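Right, Monday 13 February 2023 and I've finally got a squat worth talking about. Settle in, this is a long one.

For anyone new: I'm building a humanoid at the shared workshop on Porkness Lane, and before I let it near a real floor I run everything in a simulated lounge on my laptop. White shells, black joints, two hands that cost me most of December. It's called Lasell. Don't ask, it was the name on the tea tin.

The job this month is picking a box up off the floor. Sounds easy! My first go bent at the waist and kept the legs nearly straight, and Lasell went over on its face every single time. So now the knees do the work and the torso only leans as much as it has to.

I ran it 400 times over the weekend with tiny changes to the ankle stiffness. 80 of those ended in a heap. I'm weirdly pleased with that, you should have seen last week's batch.

Eirini Tzavaras (two benches down from me, knows far more about balance than I do) had a look and said my hips were starting too late. I moved them eight hundredths of a second earlier and the wobble at the bottom nearly went. Bought her a coffee. Owe her another one.

Hands are still the annoying bit. The fingers want to curl before the arms are in position, so I've split it into two stages — arms first, fingers after — and the script is now 778 lines long and I hate all of them.

The room is the Folletmont lounge pack, by the way, someone asked. Yes, the floor is ridiculously shiny. I could turn the reflections down and get my laptop fan back but I like it, so it stays.

Couple of grabs from the squat test, one looking down at the hands and one from across the room: 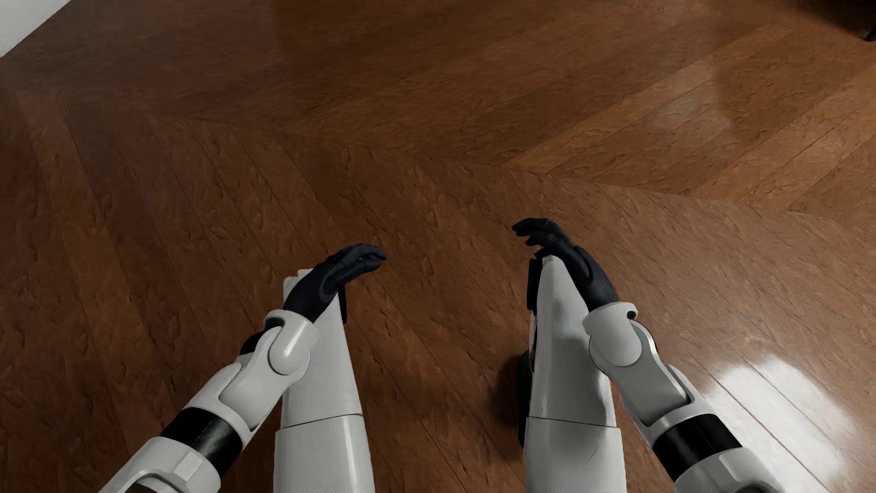
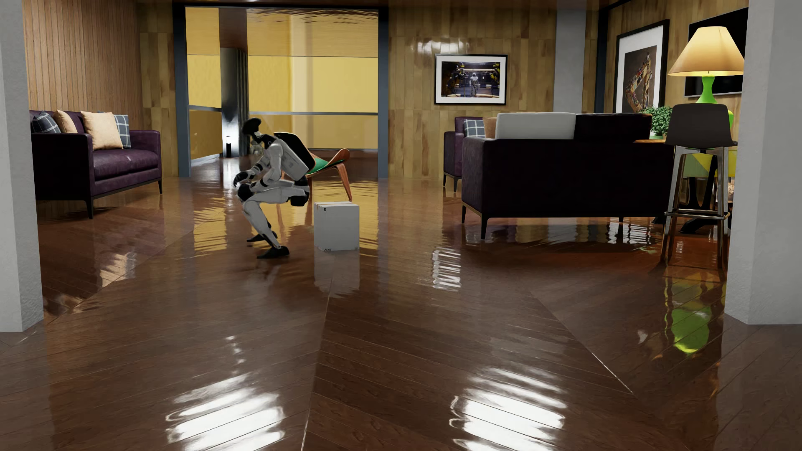 Lasell in the lounge. Top one is both hands over the floorboards, bottom one is the deep squat with the box behind its feet.

Next up is turning round and doing it all facing the box. If anyone has used the Konstantinidis ankle brackets on a real build, please shout, I can't decide between those and printing my own.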